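Triltbridge Folk Tale Collection
Progress report to the Robichaud Fund, December 9, 2019

In this period we recorded 73 tales from older tellers in Narkgate and in the villages near Drullavport. Most are animal stories, and five of them were not in any printed book we could find. Of all the recordings, 40 are now written out in full.

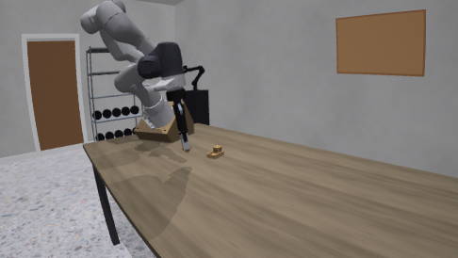 The translation goes slower than we planned in October. Many tales have songs inside, and the songs lose their rhythm in English — we keep the original words beside them. Two tellers asked to hear their recording again before we print it, and we agreed.

Next we will finish the writing out and choose tales for the school reader. We ask to move the printing money to spring.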